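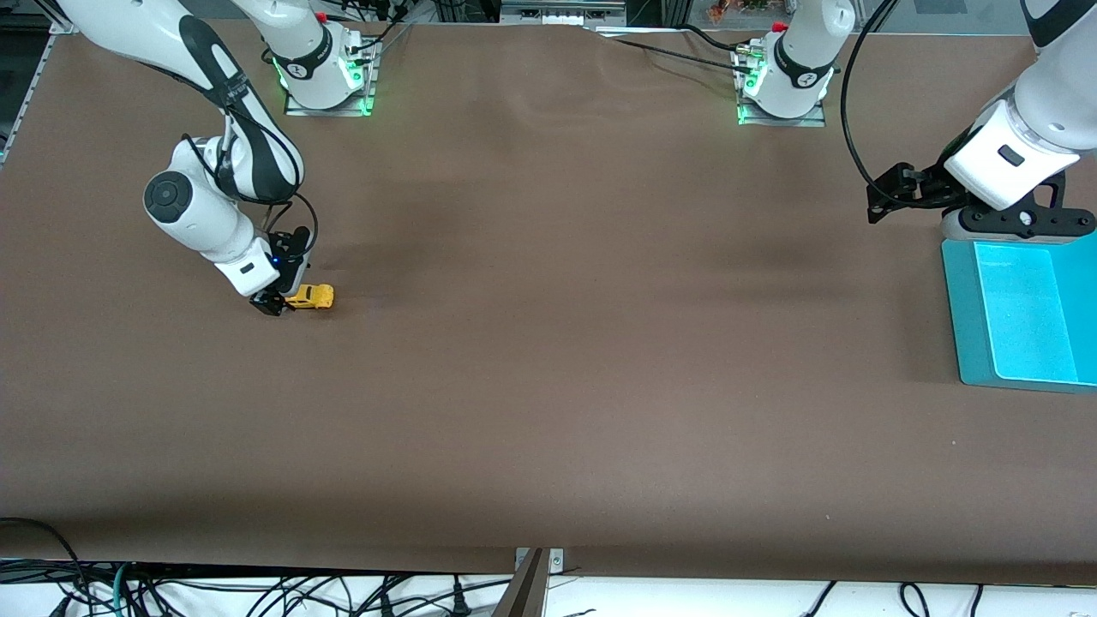
According to Meenakshi Gowda, most failed handovers she gets asked to look at come down to the two arms working from different clocks, and she would put the time check ahead of calibration. This section follows that order.

4.3 Setting up a two-arm pick and place task

The steps below use Clellel Planner with two arms over one table. The task in this section is a toy car and a teal tray. The right arm picks up the car and the left arm works on the tray side.

Before you start, close any other program that can send motion commands.

1. Open the Clock page and select Sync Both. Wait until the offset for each arm reads 3 ms or less.

2. Open Arms and check the names. "Right" and "Left" mean the robot's own right and left. In a camera view that faces the bases, the right arm shows on the left side of the picture.

3. Load the table model. Set the surface height from a touch-off on the paper, with the paper in place.

Note: If you change the covering, repeat step 3. Wrinkles can trip the contact check, so smooth the paper before you touch off.

4. In Perception, draw the work region inside the table edge. Leave out the bases and the strip behind them.

5. Add two objects, "car" and "tray". Set car to Movable and tray to Fixed. Select Detect. Both labels should hold steady for 19 frames in a row.

6. In Planning, set the minimum distance between arms to 66 mm. Turn on Include Cables. The planner then treats the loops at the wrist and elbow as part of the arm.

7. Set the grasp for car to Low Side and the approach speed to 200 mm/s.

8. Select Preview and step through the path. Check where the left gripper waits over the tray while the right arm is down at the table.

9. Select Run Once.

CAUTION: Preview does not check for people. Keep hands off the table from step 9 until the state line reads Idle.

CAUTION: Do not change the arm names while a plan is loaded. Unload the plan first, then go back to step 2.

If Detect finds the tray but loses the car when the gripper closes, turn on Track In Hand. Versions from before April list this option under Grasp.

Section revised 2025-07-30, F. Coşkun. For saving the plan as a template, go to 4.4.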